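Good Practice in the Tukstead Kitchen – a gallery

We're up to version six of our house rules for hand-held gripper work, and I'm thrilled with how they read now! Siobhán Costello and Declan Horgan did most of the writing, and Ondercombe has already asked for a copy.

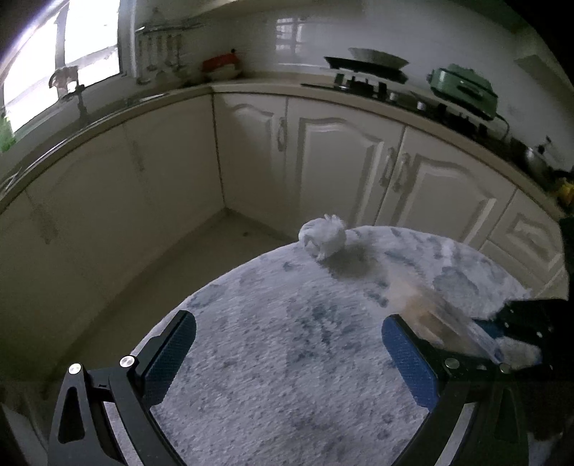 Rule one covers litter, my favourite, as we argued over it for most of November. Start every pick-up with the jaws fully open and both blue pads clear of the target. A transparent bag and a crumpled white tissue or paper ball get separate grasps – never scoop the lot.

Next comes the rule on shared space, which Treasa Hanrahan rewrote from scratch. When two grippers are working near each other, agree out loud who goes first.
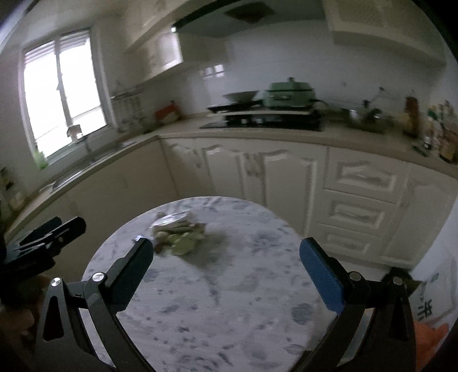 She also added a 60-second pause between turns, long enough to check the pads and wipe them down. Colour-coded cards are coming next, and I can't wait to see them up on the wall!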